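3.2 The case and its cables

We picked an old tower because, well, it's the kind you find under a desk! Kevser Güneş and I laid it on its side and kept the wiring as messy as it came.

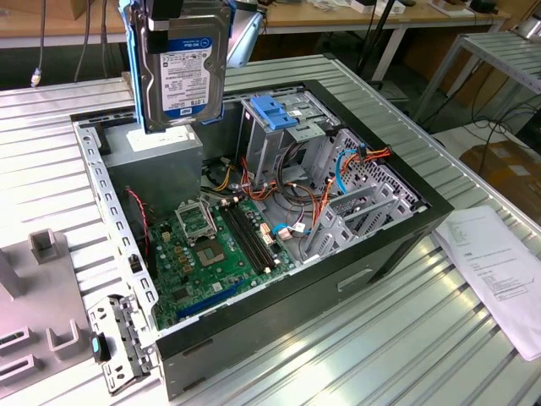 Figure 4a. A 1.0TB drive in its blue caddy, over the power supply.

The drive cages use blue plastic latches (no screwdriver, hooray), but those orange, yellow and red wires get everywhere.

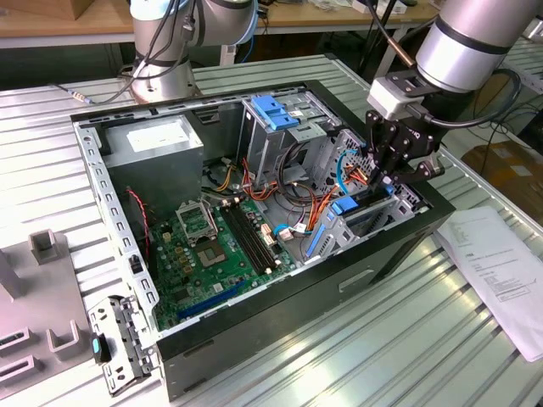
Figure 4b. The open case, with the CPU socket empty and two memory slots beside it.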